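Tusine wrist module, second review: should it go in next year's budget?

We bought one Tusine wrist module in March to decide whether to order three more for the Wornilville office. The notes below cover cost of ownership. Payload and repeatability were in the first review.

The purchase price is the small part. Over 13 weeks we logged 221 hours, and most of the unplanned spending went to cable and finger parts. Dradia's quote listed neither. Ask for a spares price list before you sign, and get the lead time in writing. Ours was 17 days for a single finger segment.

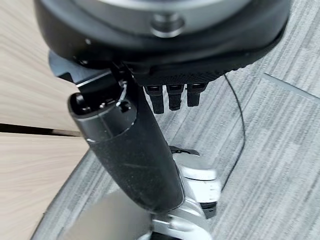

Wrist housing and black finger segment, with faint scratches on the matte surface. Cable at right.

Scratches on the shell are cosmetic and I would not budget for them. Cable routing is a different matter. Plan for clips, and allow half a day of technician time per unit to fit them.

Viorica Cârstea ran the same numbers against the Woo unit. Woo costs more up front - spares are bundled for the first year - and comes out slightly cheaper by year two.

Verdict: buy one, with a spares kit on the same order. Hold the other two until Dradia revises the quote.

Yoon-hee Min
June 15, 2024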